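Dallow nine-drawer organizer, reviewed after a build
Posted 2021-01-18 by Lina Srour

Rating: 3 out of 5

I paid 40 dollars for this, and the listing promised "workshop-grade storage for serious builders." I've read that line on enough plastic boxes to stop believing it. I bought it anyway. Ha-neul Han and I are building a pair of hand-held grippers in the shared workshop, and we wanted something with small drawers to practice on and, later, to keep the M3 screws in.

The basics first. It's a yellow and black upright box with nine clear drawers, three rows of three, a handle on the lid and some recessed compartments on top. The handle is fine for carrying it across a room. I wouldn't swing it around loaded. The top compartments are where loose parts go to be forgotten, and I'd gladly trade them for a lid that is just flat.
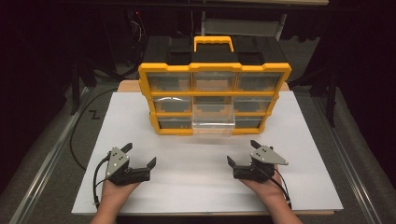

The Dallow on the white board, bottom center drawer pulled partway out.

The drawers are what you're paying for, so I was picky about them. By hand they slide well enough. With a gripper it's another matter. The fronts are smooth, and our pads want a proper edge to close on. If you come in even slightly crooked, the whole drawer twists in its slot and binds. Ha-neul thinks this makes it a good practice object. I think it makes it a mediocre drawer. We have not settled this.

The seller's page says the box is "ideal for automation projects." I'd love to know who tested that. The sizes aren't the same from row to row (the top drawers are a bit wider), so if you're hoping to teach one motion and reuse it nine times, forget it. The front also narrows toward the bottom. Nowhere in the listing does it mention either thing, and I had to redo my layout drawing after I'd measured only the top row and assumed the rest. My own fault, partly.

Then there's the clear plastic. Great for people, since you can see what's in a drawer without opening it. For a camera it's a nuisance. Every lamp in the workshop ends up as a stripe on one drawer or another, and I've spent more time moving lights than I spent on the wiring. I ended up liking the yellow dividers a lot more than I expected. They're a much easier thing to line up on than the drawers themselves.

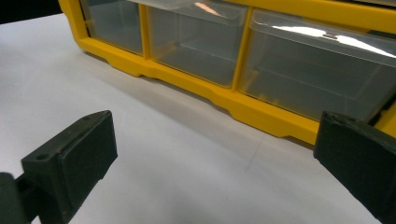 Bottom row from gripper height, with glare on the nearest drawer.

Down at the base there's a thick rail with little feet under it. It sits level, I'll give it that. On a slick surface an empty one scoots when you tug at a drawer, so put some weight in it or stick it down. I used putty.

I looked at two others before ordering. The Trivix has opaque drawers, which would solve my glare problem and ruin it for screws. The Wovis looked sturdier in the photos but cost 99 dollars, and I'm not paying that for a box of boxes.

After 100 pulls on one drawer I can't report any cracks, which is a low bar but a real one. Whether it survives until September with a full load of hardware, ask me then. I don't trust the little stops at the back of the drawers.

Buy it if you want cheap screw storage and don't mind plain plastic. If you want it for gripper work, measure every row yourself and sort out your lighting before you blame your code.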